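Unit 6 handout: Pose loss in hand-held gripper recording
Instructor: Vesna Dumitrescu
Last revised 13 Jul 2019

Background
The Flulska exercise uses two hand-held grippers per operator. Each gripper's pose is logged with every camera image, and the policy is trained on both together. A fault in the pose log is hard to catch later, as the images still look fine.

What went wrong
In April, Jairo Tello's group recorded 300 episodes. On replay, the arm drove its jaw into the table in 71 of them. The logged height of the left gripper had jumped partway through the episode and stayed wrong until the end. No error was raised. The tracker had lost the marker for a moment, picked it up again at a steep tilt, and settled on the wrong one of two possible poses.
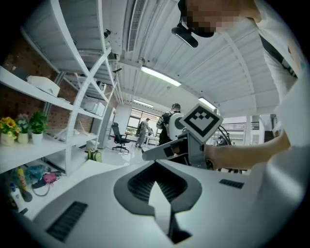
Two conditions made the fault more likely. The marker was tilted well away from the camera, and ceiling lights were glowing in the view above it. A cable pulling on the gripper can add to the tilt, so check its slack before you start.

Required checks
Plot height against time for both grippers before you upload.
Reject any episode with a jump between neighboring samples.
Replay at low speed with the table guard on and one hand on the stop button.
Report rejected episodes to Renato Iturra by number. Do not delete them.

Reading for next time: Milošević, lab note 216, sections 2 and 3.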